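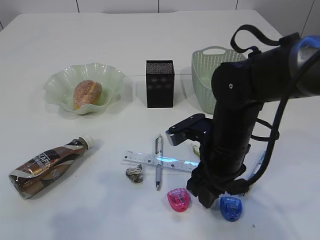
I've had the Nordin tablet for 18 days now, which is long enough to stop being nice about it. I bought it to replace an old one that took ages to open a web page, and for that it's been lovely. The screen is bright, the speakers are louder than I need, and it doesn't get warm on my lap.

Battery life is the big win. I got 17 hours out of it on a trip to see my sister in Eledside — mostly films, a bit of email — and still had enough left to read in bed.

Now the grumbles. The pen costs extra and doesn't stick to the side properly, so mine lives in a sock. The front camera is in a daft place if you hold the thing upright, and on calls Solveig kept asking what I was looking at! Storage is mean as well, and there's no card slot.

Is it worth 300 quid? For sofa browsing and the odd video call, yes. If you draw a lot I'd look at the Ollholm instead — heavier, but the pen comes in the box.

Four stars from me. I'll update this in December once the new software is out.

Bukola Olatunji

Filed under: Tablets & E-readers, Hands-on

Contact us | © Urico Reviews | Back to top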